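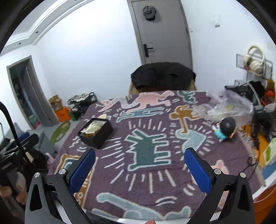
Wuvima Woven Throw, Purple

Item no. 3869
Sold by Quiambao Home

A woven throw in purple with a print of cartoon figures outlined in cream. It is sold as a throw for a bed or sofa, and many customers use it as a table cover. One edge or another will always be upside down to somebody, as the figures face in different directions, so there is no right way up.

The print

The design is by Ea Ravn, who draws for the Wuvima range. A dark green barking dog with a jagged mouth is the main figure, with short cream dashes coming off it. Next to the dog is a pale blue heart turned on its side, and a brown-orange figure reaches down to touch it. Other figures are in pink, light blue and dark green. There is also a bordered panel in orange-brown with blue and small circular motifs.

The colors on screen may look a little different from the cloth. If you are matching it to a wall or a rug, ask us for a swatch first. Swatches are free and go out by regular mail.

Edges

Cream fringe. Comb it out with your fingers after washing. If a strand pulls loose, tie it to the one next to it and trim the end. Do not pull it.

Using it on a table

The throw lies flat on a table without clips. It is not wipe-clean and it will not protect the top from hot dishes, so use a mat under anything from the oven. For a children's table or a craft table, put a clear cover over it if you expect paint or glue. Small toys with hooks or rough edges can catch the weave.

Fold it with the print inside if it will be stored for a long time. Keep it out of direct sun.

Care

Machine wash cold with like colors, gentle cycle. Wash it alone the first time. No bleach and no fabric softener. Dry flat or on a line. Do not tumble dry, as heat can shrink the weave and curl the fringe. Warm iron on the back only.

Stock and shipping

Purple is in stock at the Sellness warehouse. Orders placed before noon ship the same day. The gray version sold out and will be back in January. We do not take deposits on it, but you can leave your email address at the bottom of the page and we will write when it arrives.

Store pickup is at the Wonosthorpe shop, 33 Mill Road. Bring your order number. Pickup orders are held for two weeks and then go back on the shelf.

Returns are accepted unwashed, with the tag still on. Return shipping is paid by the buyer unless the item is faulty.

Customer comments

"Bought it for the couch and it ended up on the kitchen table. My son talks to the dog at breakfast." Jucélia Siqueira

"Nice weight. Fringe tangled in the first wash, fine after that. I would like a bigger size." Alfredo Maglaya

"Brighter than I expected. I kept it." Kristine Layug

Also in this range

Wuvima cushion cover, purple, item no. 1508
Wuvima wall hanging, item no. 687

Page updated September 7, 2020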